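Cirel Family Tree Binder: a long-term review

Posted July 30, 2021

I have been meaning to write up the Cirel binder since November, when I finally gave in and bought one, and I'm rather glad I waited because my opinion of it has changed a good deal over the winter. For anyone new to these pages, I look into my mother's side of the family, farm labourers and chapel people mostly, with one branch that went to sea and caused me no end of bother. I had reached the stage where the papers had spread over the dining table, the spare bed and one end of the piano, and something had to be done!

What you get

The set comes as a stout four-ring binder with 200 loose sheets, 5 tabbed dividers and a folded wall chart. The sheets are a mixture of family group pages, census extraction forms and blank ruled paper for notes. There is a short booklet on numbering your ancestors too, and it is a decent one, written in plain language by somebody who has clearly had to explain it at a family gathering.

Filling it in

The family group pages are the best thing in the box. There's room for twelve children on each, which sounds generous until you meet my great-great-grandparents, and there is a proper wide column for sources. I can't tell you how many printed forms I've had where the source column would barely take a postage stamp. The paper is thick enough for a fountain pen, though I'd still do the first draft in pencil (I learned this the hard way with two cousins of the same name, baptised a month apart in neighbouring parishes).

The census forms are less happy. They follow the later censuses closely, but the 1841 one has been squeezed onto the same layout, and you end up with empty columns for relationships that the enumerator never wrote down. I now draw my own for that year.

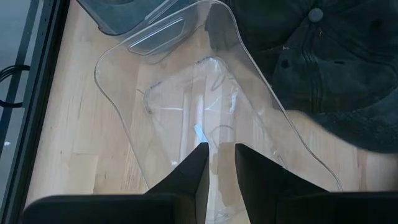
The wall chart

It runs to 5 generations, and it is handsome, with good clear lettering and not a painted oak tree anywhere. Mine creased badly along the middle fold within a week or two. If you want something for a wall, I'd look at the Varkholm chart, which arrives rolled in a tube and lies much flatter. It costs more, mind you, and I wouldn't bother unless you're planning to frame it.

How it has lasted

The rings still close properly, which I didn't expect. I have put nearly 300 pages through it one way and another, counting my own additions, and the only real wear is on the dividers, where the tabs have gone soft at the corners. Refills are sold separately and they do take a while to turn up, so order before you run out.

Would I buy it again? Yes, I think I would, for the group pages alone - and I have already bought a second one for my father's side, though that's mostly blank at the moment. If you do all your work on a computer you'll find it slow going. I like to have the whole family open on the table with a cup of tea beside it, and for that it suits me very well.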